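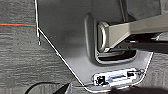 Got the hallway and back room cleared over the weekend and people asked how I was getting on with the flat, so a few posts. Mostly about carpet, sorry.

1/ The grey carpet is staying. I had a quote from Branda to lift it and put down something hard, and it came to £1,452 before skirting. For two rooms I don't walk about in much, no.

2/ It's the streaky sort of grey, lighter and darker fibres running the same way. I went off it when I moved in. It hides fluff very well, though, and I've come round to it.

3/ Cleaning. I hoovered slowly, first along the streaks and then across them. The second pass brought up more than the first. Emptied the cylinder twice in the back room alone.

4/ Then a bucket of warm water with a small splash of white vinegar, cloth wrung out hard, one square at a time. Windows open until teatime. Don't soak it – I did that in my last place on Kinnunen Road and it smelled of dog for a month. I have never had a dog.

5/ Dents from the old bookcase: ice cube in each one, leave it to melt, blot, then lift the pile with a spoon. Four came up fine. The fifth is still there and is going under the armchair.

6/ Urho Saarinen asked what I used on the tea stain by the door. Washing-up liquid and cold water, dabbed and not rubbed, three goes. You can find it if you know where to look.

7/ Furniture so far: armchair, lamp, the low table from Tuulikki Rautiainen (thank you again, Tuulikki). I put felt pads under the table legs. Dresico do a pack of 100 for not much and I'll be using them until I retire.

8/ Still to do – the gap at the threshold where the carpet stops short of the kitchen floor. I need a cover strip 700 mm long. Ploneck only had silver in that length and I'd like a dull brass. If anyone has a spare offcut, message me.

9/ Someone asked about a rug. Maybe in May. I want to live with the plain floor for a bit and see where the chairs end up.

10/ Shelves next. I've got the brackets and no screws.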